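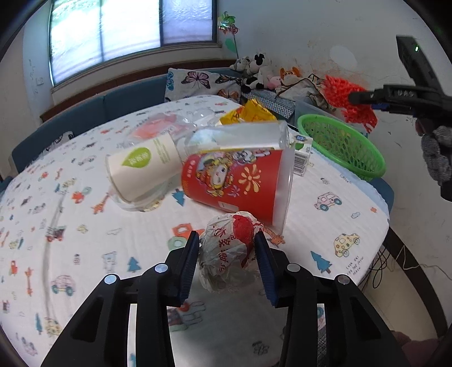
Is the Dremgate 5-gallon step can a good trash can for a small kitchen?

It is, if you cook most days and take the bag out often. The pedal and lid are better than on other cans this size, the inner bucket is easy to clean, and it fits in a narrow gap. If you want to go a week between bags, buy something bigger.

Dremgate Step Can, 5 gallon, long-term review
Posted 2025-07-07

I bought this can in October to replace a Nalter swing-top that had cracked along the hinge. I paid full price at a hardware store. We are two adults and a kid in an apartment with a galley kitchen, and the can sits between the end of the counter and the wall, where there isn't room for anything wide.

What comes in the box

The can, the inner bucket with its handle already fitted, a sheet of rubber feet, a starter roll of liners and a folded instruction sheet. The feet are worth putting on before you do anything else. Without them the can slides backward on tile when you step on the pedal. The sheet shows where they go, and the marks molded into the base are easy to find.

There is a sticker on the lid that does not come off cleanly. I used cooking oil and a rag, then dish soap.

Pedal and lid

The pedal is a metal bar with a rubber cover. It takes a light push and does not need to go all the way to the floor. The lid opens past vertical a little, so leave some space behind it or it will tap the wall. I had to pull mine forward by the width of two fingers.

Closing is slow and quiet. The damper was stiff for the first few days, and the lid sometimes stopped short of closed and needed a push. That went away. After that it has closed every time, including in winter when the kitchen was cold in the morning.

There is a small catch that holds the lid up while you change the bag. I use it when scraping plates too. You release it by lifting the lid slightly. My kid had trouble with this at first and tried to force it down, and nothing broke.

The bucket

This is the part I like most. The inner bucket lifts straight out by a wire handle, and the inside is smooth with rounded corners. When a bag leaks, I take the bucket to the tub and rinse it. The old Nalter had ribs inside and a seam at the bottom, and coffee grounds collected there no matter what I did.

The handle drops into a groove when you let go of it, so it doesn't catch on the bag. On the Igwe can my sister has, the handle sits on top of the bag and you have to fish it out.

A gap between bucket and shell collects crumbs. I wipe it out when I change the floor mat. If you drop something down there it will stay until you lift the bucket, so check it if the smell won't go away.

Bags

Dremgate sells its own liners and would like you to use them. They fit well and cost too much. Ordinary small kitchen bags are a little wide, but the bucket has a slot in the rim where you tuck the extra, and that holds them. Tall kitchen bags do not work. They bunch up at the bottom and you lose space.

I bought a box of 100 plain drawstring bags from the supermarket and have been happy with them. The drawstring goes under the rim, and when the lid is closed you can't see any bag from outside.

Thin grocery sacks are too small to go over the rim. I use those in the bathroom.

How much it holds

Not a lot. With normal cooking I empty it every other day. Takeout containers fill it fast if you don't flatten them. After a birthday or a holiday meal, I skip the can and put an open bag on the floor, which is what we did with the last one. Paper plates and cups are mostly air and a can this size can't cope with them.

If you recycle, you will want a second container. I keep a plain box beside the fridge for it. Dremgate makes a divided version, but I looked at it in the store and each half was too narrow for a milk jug.

Smell

There is no carbon filter, and the lid does not have a gasket. It does sit down flat, and for ordinary kitchen waste that has been enough. Fish and chicken scraps go out the same night or into the freezer until trash day. I would do that with any can.

I tried a filter pad made by Grokum, the kind that sticks under the lid. It fell off twice and I stopped using it. I can't say it made a difference while it was up there.

Finish

Mine is the brushed steel. It shows fingerprints on the lid but not much on the body. A damp cloth and then a dry one takes them off. Don't use the rough side of a sponge. I did it once near the pedal and the scratch is still there.

The painted versions cost less and looked fine in the store. A display model had chips along the bottom edge, probably from being kicked or moved, so I went with steel.

After nine months

The lid still closes the way it should. The pedal has picked up a small squeak that comes and goes, and a drop of oil on the rod takes care of it. One rubber foot came off when I dragged the can to mop, and I put it back with glue. The bucket has stained slightly at the bottom from beets. There is no rust.

I have not had to contact the company, so I have nothing to report about service or the warranty.

Compared with the others

The Nalter swing-top is cheaper and lighter, and the top gets dirty because you push it with your hand or with whatever you are throwing out. Fine for an office.

The Igwe step can holds more in the same floor space because it is taller. The lid is louder and the bucket handle is annoying. If capacity is your main problem I would still look at it.

Good: quiet lid, smooth bucket, takes supermarket bags, narrow.

Bad: lid needs space behind it, feet come loose, branded liners are overpriced, fills up quickly.

I would buy it again for this kitchen. In a house with a bigger one I would get the next size up.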